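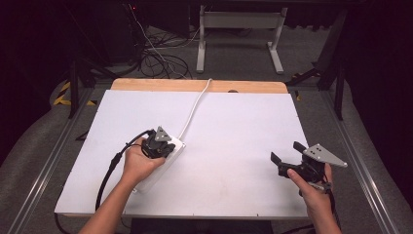 Two hand-held grippers and a power strip at the Kodbridge open day.

I drove 39 miles to the Kodbridge open day expecting to be dazzled by something with legs, and I came home thinking mostly about a power strip. I suspect that says as much about my age as it does about robots, but bear with me.

The part I liked best was the plainest table in the building. You take a gripper in each hand and do some small household chore with them, and the motions are recorded so that a machine can learn from them later. Sun-ja Wang, who was running the table, let me have a turn — and oh my, was I clumsy! My own fingers have been handling cords for a lifetime, and I had never once thought about how much they know.

I wish more companies would show us this side of the work, the slow and patient side. The stage show in the big hall drew a fine crowd, and I clapped along with everybody else, but I learned more in 18 minutes with my sleeves rolled up. If they hold another one in February, skip the front row for a while and go ask for a turn.

Iresha Wickramasinghe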